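Looking After Upholstery and Small Tables

Trollgate Household Notes
Updated 2019-05-13

Most fabric couches wear out at the arms and the front edge of the seat long before the frame gives any trouble. Regular light cleaning slows this down. The notes below cover fabric upholstery first, then the tables that usually stand in front of it.

Weekly care

Take off any loose cushions and vacuum the seat deck with the brush attachment. Use the crevice tool along the back and down the sides. Grit that settles there works into the weave every time someone sits down. Vacuum in one direction on velvet and other pile fabrics, then brush the pile back up with a soft clothes brush.

Turn loose cushions over and swap the left one with the right one. On a three-seat couch, move the middle cushion to the end every other week. The middle seat on most family couches gets the least use.

Check the code before using water

Look for a tag under the seat cushions or stapled to the underside. W means water-based cleaner is fine. S means solvent only. WS means either. X means vacuum only, and anything beyond that is a job for a professional. If the tag is missing, test a spot at the back near the floor and leave it overnight.

Spills on W and WS fabric

1. Blot with a dry white cloth. Press down and lift, and do not rub.
2. Mix 400 ml of lukewarm water with half a teaspoon of clear dish soap.
3. Dampen a second cloth and work from the outside of the stain toward the middle.
4. Go over the area again with a cloth dampened in plain water.
5. Blot dry and leave a fan on it. Keep people off the seat until the padding is dry too — the surface always feels dry first.

For grease, cover the spot with cornstarch and leave it for an hour before you start with the soap mix. For ink, dab with rubbing alcohol on a cotton swab, but only after testing it somewhere out of sight.

Dark fabrics

Navy, charcoal and black show lint, pet hair and skin flakes more than any other color. A damp rubber glove dragged across the seat picks up hair faster than a lint roller. Dark dye also fades in direct sun, so pull the couch back from the window or keep the blinds half closed through August. A throw over the back helps, provided it gets moved now and then. Otherwise you end up with a dark rectangle where it was.

New dark upholstery can rub off on light clothing for the first few weeks. Wipe it down with a barely damp white cloth and see what comes away. If the cloth is still picking up color after three wipes, call the store.

Table height and distance

A table in front of a couch should be level with the seat or a little lower. Leave 400 mm between the two. That is close enough to reach a cup and still leaves space for knees. A round top is easier to get past in a narrow room, and there are no corners at shin height. Ours measures 900 mm across, which is as large as I would go with a two-seat couch.

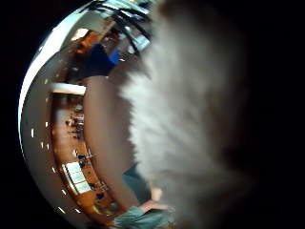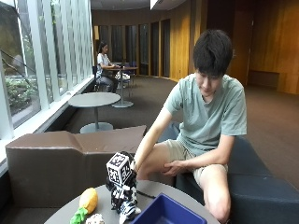 The second photo has a round gray top in front of a navy couch.

Cleaning a tabletop

Dust with a dry microfiber cloth, then wipe with a damp one. Painted and laminate tops can take a drop of dish soap. Oiled wood should have water kept off it as much as possible. Skip scouring powder on all of them. Gray tops hide dust well but show greasy fingerprints when the light comes in low, and a little white vinegar in water takes those off sealed surfaces. Do not use vinegar on marble or other limestone-based stone.

Wobble

Turn the table over onto a blanket and tighten every bolt by hand before using a wrench. If it still rocks, put it back on its feet and slide a playing card under each one in turn until the rocking stops. Cut a felt pad to that thickness and stick it on. Replace felt pads when they go flat and shiny.

Eifion Ellis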